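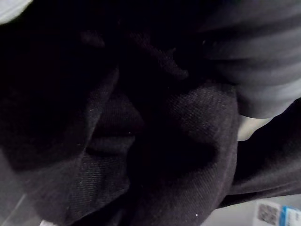
Manumbridge Wrist Camera Comparison, data card

Maintainer: Zineb Slaoui, Pendudau lab

Summary
This set compares two small wrist cameras, which we call Brøndum and Nira, on the same robotic hand. It has 159 short recordings, made in July. The main material is cloth, because dark cloth is difficult for both cameras.

Contents
Each recording has its own folder with the video, the joint positions and a text file of notes. In 11 recordings the joint positions are missing. Please leave these out if you train a controller.
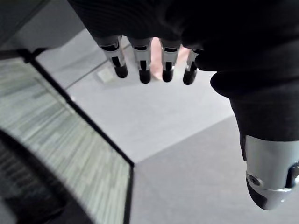

Wrist camera view with the fingers pointing down, laptop at left.

Known problems
- On black twill the deep folds lose almost all texture. We did not correct the brightness.
- The thumb is nearer to the lens than the other fingers and can hide part of the work surface.
- A person's hand can be seen behind the robot fingers in some frames.
- Text on the laptop screen is not readable and should not be used as a label.

Format
Video is stored at 90 frames per second. The full download is 967 MB. Questions about the files can go to Zineb Slaoui.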